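Kodau simulation kit: evaluation progress report
Prepared for the Mabula equipment fund
2021-07-31
Author: Kenneth Forsyth

Status: on schedule. Two of five work items are closed.

The fund asked for a review of the Kodau kit before the license is extended beyond the trial seats. Kodau is a software package for building and running simulated robot cells. It ships with a library of arms, rooms and furniture, and a scripting layer called Niltik that sends joint commands and logs the results. The trial license was activated in March.

Work item 1, installation, is closed. The package runs on both lab workstations without changes to the graphics drivers. The license server dropped its connection during long runs until the timeout value was raised. The vendor has been told and has sent a revised settings file.

Work item 2, scene building, is closed. The test cell holds a pedestal-mounted arm and a smaller tabletop arm in one room. Each arm is loaded from its own file and can be replaced without rebuilding the rest of the cell.

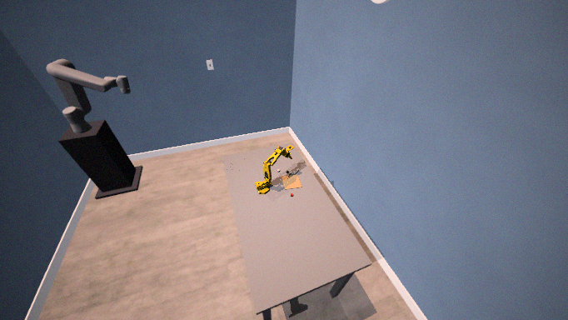

Work item 3, repeatability, is in progress. The plan calls for 100 resets of the cell with the same random seed, with object positions compared after each reset. The comparison script is written and has passed a dry run. Results will be included in the next report.

Work item 4, export to the Getoditz controller, has not started. The Getoditz file format uses a different joint order, and the converter supplied with Kodau covers the tabletop arm only. A mapping table for the larger arm must be written by hand. Two days have been set aside for this.

Work item 5, the cost comparison, depends on the seat price for a full license. A written quote has been requested.

Open issues: the Niltik manual does not state the units for gripper force, and log files cannot be split by arm. Neither issue blocks the remaining work. No change to the budget is requested at this time.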